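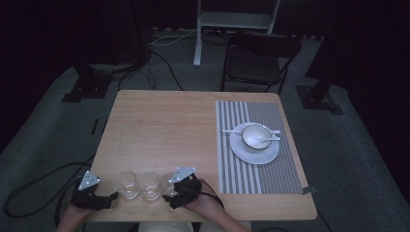

Gundholm Robot Teaching Group

Speaker notes, Sun 10 August, Strachan hall. Njoroge Shirima (first half), Crisóforo Cortés takes over for the arm.

Start with the table, before any theory. Three glasses, a bowl on its saucer, a spoon, chopsticks, a striped placemat. Everyone in the room has set a place like this, and that's what I love about it! You already know the task, you've just never had to teach it to something with no idea what a glass is.

Explain the grippers. One in each hand, and you do the job through them. The marker plates on top let us follow where each hand goes and how it turns. (Pause. Let people try the spare pair, they always want to.)

Say how odd it feels at first. You lose your fingertips, so you slow down and start noticing things, like how you come at a rim from the side. All of that goes into the recording, and it's lovely stuff to learn from.

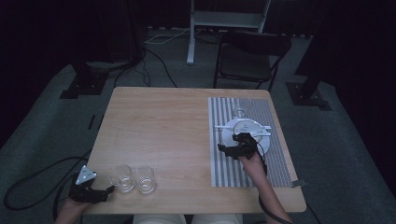

Both hands matter. One can be busy at the plate while the other is over by the glasses, and the robot needs to learn that timing too. Mention the Pluramlow set here: 198 recordings, 33 of them done again in March after we changed the starting layout.

Compare with remote control. On the Roleck arm you steer from a desk, and I managed four decent runs in a morning. By hand it's far quicker, but the arm can't always reach the way we do. Crisóforo has the clip of it trying. Hand over to him here and leave ten minutes for questions.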